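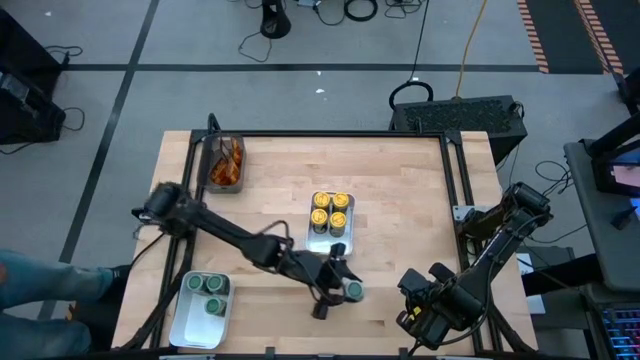
Small jars and metal trays on a wooden table.

Bring back your jars: Jestthorpe grocer's refill shelf passes 2,551 returns

9 Dec 2021
5 min read
113 shares | 6 comments
Print this page | E-mail to a friend

If you have been into Sakalauskas on Plirnance Lane at any point this autumn, you will probably have been sent home with instructions to look in the back of your cupboards. The grocer's has been asking its customers to bring back their empty jars since the start of October, and this week the number handed over the counter reached 2,551, a figure that has been written up in chalk beside the till and which several customers were admiring when we called in.

The idea is a simple one and a good deal older than any of the people now taking part in it. You bring in clean jars with their lids, the shop washes them again in the big sink at the back, and they go out on the refill shelf to be filled with whatever you happen to be short of. Dried herbs and spices make up most of it, but there are lentils too, and mustard seed, and three sorts of sugar, and a very good coarse sea salt which seems to have developed a following of its own. There are 55 things to choose from at present. You pay by weight, and for every jar you return there is ten pence off.

Eun-ji Myung took over the shop four years ago from the Sakalauskas family, whose name she kept above the door because, she says, people would only have gone on using it anyway. She had been wanting to try refills from the beginning, but there was never room for them until the old chest freezer finally gave up in the summer and left a long gap down the left-hand wall.

"I stood and looked at that gap for a week," she told us. "Everyone had an opinion about what should go there. My sister wanted a coffee machine. I wanted somewhere people could buy two spoonfuls of caraway seed and not have to take home a packet that will still be there when their children leave school."

She had expected a few dozen jars and a slow start. By the end of the first fortnight they were in crates up the back stairs, and she had to put a notice in the window asking for small ones only, please, with the gherkin and coffee jars to be kept at home until further notice. (They are still coming in. She has not had the heart to turn them away, and a good many have gone down the road to the primary school for paintbrushes.)

The lids have been the real difficulty. A jar will go through hot water any number of times and come out as good as it went in, but a lid picks up the smell of whatever was last under it, and you cannot put vanilla sugar beneath something that has spent two years with curry paste. Mrs Myung now sorts them by nose, a job she does first thing in the morning before she has had her tea, and the ones that fail are put in a box for metal recycling. She would like us to pass on that a lid left upside down on a sunny windowsill for a few days, with a little bicarbonate of soda in it, will very often come right, and that anybody who is willing to do this before coming in will be warmly thanked.

Labels come a close second. Some of them slide off in warm water and some have to be fought for, and there is a good deal of disagreement among the regulars as to the best method. Cooking oil left on overnight has its supporters. So does a paste of oil and bicarbonate, rubbed in with the fingers, and one lady at the counter was firmly in favour of a hairdryer. The shop will take jars with the labels still on if you have really had enough, but clean ones go out on the shelf sooner.

A surprising amount of what goes into them has been grown close by. The bay leaves, the dried sage and most of the chillies come from Gerrit De Haan, who has the two long glasshouses off the bottom of Plirnance Lane and who until this year sold nearly everything he grew fresh, at the gate, between May and September.

"I used to put the last of the chillies on the compost," said Mr De Haan. "It was a sin, really. My wife told me so every year and every year I agreed with her and did it again. Now I have them strung up all over the kitchen and she tells me about that instead."

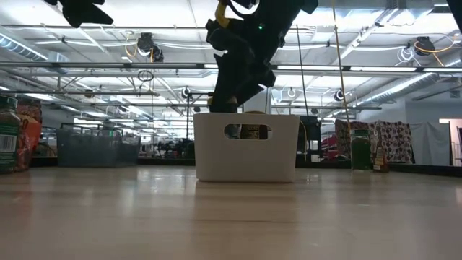
He brings his things up to the shop twice a week, usually on foot and usually stopping to talk to somebody on the way, so that there is no use in anyone waiting for him at a particular hour. Over the winter there will be garlic and squash as well as the dried goods, and he has promised a quantity of fennel seed once he has finished cleaning it, a job he described as suitable only for long evenings and a patient man. He has also put in a row of horseradish at Mrs Myung's request, although he warns that it will be next autumn before there is any to speak of and that after that we may never be rid of it.

Not everybody was sure of the scheme to start with. There were grumbles about queues in the first weeks, when a single set of scales had to serve for the refills and for the cheese, and a few of the older customers found the scoops awkward and the writing on the bins too small. A second set of scales arrived in November, the names have been done again in much larger letters, and anyone who would sooner hand over a list and a bag of jars and come back after lunch can now do exactly that. It has turned out to be the most popular way of all, particularly on wet days, when a fair few people cross over to Soreo for a bowl of soup while they wait.

Soreo has been drawn into it in another way, too. The café gets through a great many small jars of its own, what with capers and anchovies and the like, and used to put them all out for the glass collection. They now go across the road in a crate every evening, and in return the kitchen has its cumin and paprika weighed out for it at the shop. The soup on the day we visited was carrot with a lot of coriander seed, and we can report that it was excellent and that the bread was still warm.

In all, 106 households have put their names down in the book that Mrs Myung keeps by the till, where you can note how many jars you have brought and save up the ten pences if you don't care to spend them straight away. Several people are saving theirs towards Christmas. One family has been letting the children take turns to bring the jars in and spend the proceeds on chocolate buttons, which are not on the refill shelf at the moment, although strong representations have been made.

For those thinking of presents, the shop will be making up spice sets to order until the week before Christmas. You can choose any four, six or eight of the small jars, and they will be filled, labelled by hand and tied up in brown paper. The mulling spices have been going very quickly – cinnamon, clove, allspice and dried orange peel, with a bay leaf tucked down the side – and Mrs Myung suggests ordering those early, as the orange peel is dried over her own stove at home and can't be hurried. She is also happy to fill a jar of your own if you have a particularly nice one, and has already done a very old mustard pot and something that may once have held bath salts, which was washed three times.

Jars may be handed in whenever the shop is open, but not, if you please, left on the step overnight, after what happened in the frost. Small ones with their lids are wanted most, and anything up to the size of an ordinary jam jar is welcome from January, when there should be another shelf to put them on. Mr De Haan is building it. He says it will be ready when it is ready, and that he has found the wood.

Share this story (113)
Read comments (6)
Print | E-mail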